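Workshop Tips: Teaching Cups by Hand

Before you record anything, do the job slowly a few times with the grippers in your hands.

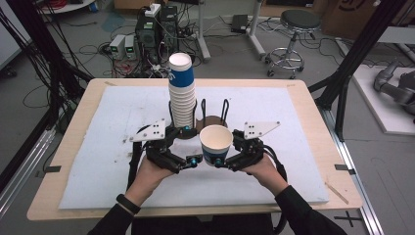 Paper cups dent if you look at them sternly, so close the fingers gently and stop at first contact. Keep cable slack near your wrists — a tug halfway through ruins a good take. Start every take from the same pose. If you fumble, bin it and go again; the robot will copy your bad habits with great loyalty. Stop after 7 fumbles and get a coffee, in a mug.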